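Filed under: Shop Notes / Kitchen Cell

Monday, after lunch

Okay, quick one before I forget what Katsuhiko Takagi and I argued about! The Prultesier arm has been doing the prep line's fetch-and-return work for two weeks now, and the line cooks have already rearranged their whole morning around it. They used to start at 5 and now most of them drift in later, which they love, except the early start was also when they did all their talking (who's covering Friday, which burner is acting up) and that has pretty much vanished. Katsuhiko thinks a whiteboard fixes it. I think they need ten minutes with coffee and no whiteboard.

Also, the Grirnham people want the cooks to write the task lists themselves. Great idea, but they need practice somewhere harmless first, so I've been building them a sim kitchen. Cooktop and marble counter on the right, beige cabinet on the left, fingers wide open, and a strip of gray between the two sides that I want everybody to practice steering around. 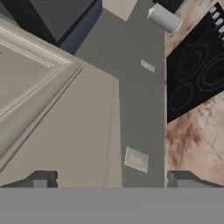
Still to do

- Ask Sakamoto if the sim can run on the break room computer.
- Two cooks per session, tops. With more than that, one person drives and the rest watch.
- Find out who gets paged at night now. Roughly 9 calls last month and every one went to the same poor guy.
- Bring snacks!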